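2nd April

I woke up before the alarm again. The room is more quiet than I expected, only the elevator can be heard, and somebody's shower at six. I wanted to write yesterday evening but I was too tired, so I write now with my tea.

The bed

I slept well in it, I must say. The duvet is very white and thick, and under it there is a beige skirt which goes down toward the floor. My grandmother had such a skirt on her bed and she kept the winter shoes behind it. I made the bed this morning, although I know that in such places you don't need to. I can't leave a room with the bed open. The nightstand is light wood, a warm color like honey, and I like it so much that I looked in the Kultex catalog for a similar one. They have one for 178 dollars, without delivery. I will think about it until the end of the month. 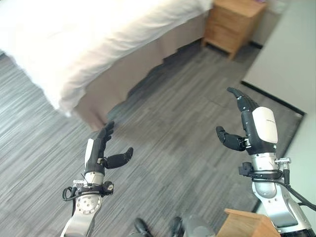
The corner by the wall

After breakfast I made a little order. The carpet is gray with stripes, a good carpet for people who drop crumbs, like me. The white plastic bin has its place on the floor against the wall, and the wooden box stands in front of it. The box is open on the top and I find it too pretty to stand next to a bin. At home I would put onions in it, or my wool. In January I paid 30 dollars for a box at Granent and it was not half so nice, the bottom fell out after eight days.
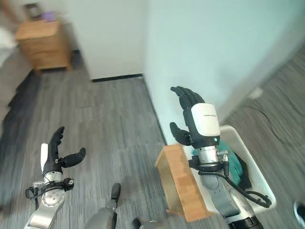
For tomorrow

Fold the blue sweater and put it in first, not last. Ask at the desk if checkout is at ten or at eleven. Write to Song about the wool. Look one more time in the bathroom for my comb.

The tea is finished and I still have no socks on.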